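Keeping Wine at Home: Cellar and Kitchen Tips from Fothergill Lane

I have been buying wine a bottle or two at a time for most of my grown-up life, and for a good half of those years I kept it in the worst place in the house, on top of the refrigerator, where it was warm and shaky and bathed in light from the window over the sink. It looked lovely up there. It tasted tired by spring. So these are the things I do now, gathered up from my own mistakes and from a few kind people behind shop counters, and I hope they save you a bottle or two.

Where to put it

You don't need a cellar. You need a spot that is dark, on the cool side, and (this is the part people skip) much the same in July as it is in the dead of winter. Wine minds a swing in temperature more than it minds being a few degrees too warm. A closet on an inside wall is good. The cupboard under the stairs is better, if you have one and can bear to move the vacuum cleaner. The garage is tempting but mine bakes every summer afternoon, and I lost most of a case of very nice Riesling to it before I learned.

Keep bottles with real corks on their sides so the cork stays damp. Screw caps can stand up, lie down or lean, and they won't care a bit. Sparkling wine I lay down too, mostly out of habit, though I know plenty of people who stand theirs up and drink it just as happily.

Try to keep wine away from onions, paint cans and anything else with a strong smell. I can't swear it gets through a cork, but cardboard boxes and labels soak it up, and a bottle that smells of turpentine is no fun to carry to the table.

The little notebook

Write down what you have! I use a plain school notebook with a pencil on a string. One line for each wine: name, year, where I bought it, and the year I mean to drink it. When a bottle goes, I cross it out and put down what we ate with it and whether I'd buy it again. My favorite entry says only "Stamska red, pork chops, MORE," and I still know exactly what I meant.

I did try one of those cellar programs once, and it wanted to know the slope of the vineyard, so back to the notebook I went.

Getting it to the right temperature

Most of us drink our reds too warm and our whites too cold. A red that has been sitting in a heated kitchen all day will thank you for twenty minutes in the refrigerator before supper. A white that has been in there since last weekend wants to come out and stand on the counter while you set the table, or you'll taste nothing but cold.

If company is at the door and nothing is chilled, fill a bucket or your biggest stockpot with half ice and half water, throw in a good handful of salt and put the bottle in up to its neck. The water is what does the work, as it touches the glass all over, where ice alone only touches it here and there. Give the bottle a turn now and then. It beats the freezer, where I have forgotten more than one bottle and had a very sticky morning after.

Opening and pouring

Cut the foil below the lip of the bottle, wipe the top with a damp cloth, and go in with the corkscrew dead center. Stop before the point comes out the bottom of the cork, or you will be fishing out crumbs. If you do get crumbs, pour through a coffee filter you have rinsed first with hot water, so the wine doesn't pick up that papery taste.

An old, dry cork calls for patience. Lean the bottle over, go slowly, and pull with a little twist. When all else fails, push the thing in and pour into a pitcher. I've done it in front of guests and the evening went on just fine.

Leftovers

Put the cork back in and put the bottle in the refrigerator, reds as well. It will be good for 2 days, often longer, and after that it goes into the cooking jar. If there is less than half a bottle left, I pour it into a clean small bottle, right up to the top, so there's hardly any air in with it. I keep 6 of these little bottles in the drawer by the stove, all saved from the Lanby sparkling juice we buy at Christmas, and they get washed and used over and over.

You can also freeze leftover wine in an ice cube tray. A couple of cubes dropped into a pan of gravy or a pot of beans makes a world of difference.
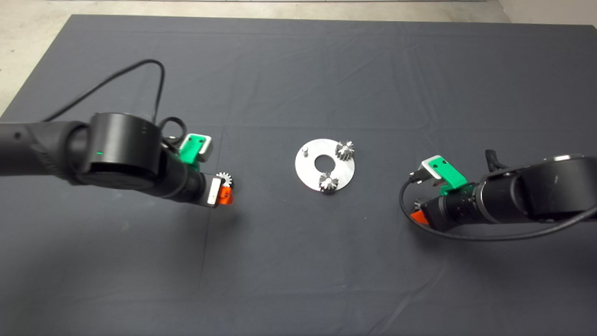
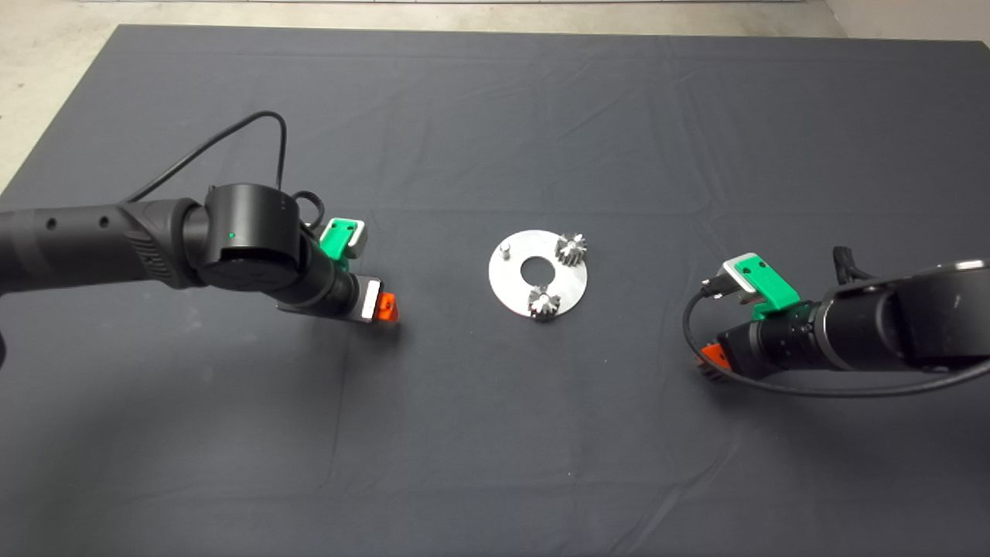
Stains and glasses

For red wine on a tablecloth, blot first, and blot some more, with a clean white towel. Don't rub. Then club soda, or plain cold water if that's what you have, and a paste of baking soda left on until it dries. Brush it off and wash as usual. Check before it goes in the dryer, as the heat will set whatever is left and you'll have it for good. Wool and silk I leave to the cleaners.

Glasses I wash by hand in hot water with the tiniest drop of soap, and rinse until I'm bored of it. Hold the glass by the bowl when you dry it, never by the foot with one hand and the rim with the other, because that twist is what snaps the stem. (I bought my set of Vetov glasses as a dozen. It is not a dozen any longer.) Store them standing up if your shelves are clean, so they don't trap a stale cupboard smell.

For a decanter with a stain in the bottom, try a spoonful of uncooked rice, some warm water and a splash of white vinegar. Swirl it gently until the stain lets go, rinse well, and stand the decanter upside down in a deep pot lined with a dish towel so it can drain overnight. Leave the stopper out until you're sure the inside is dry.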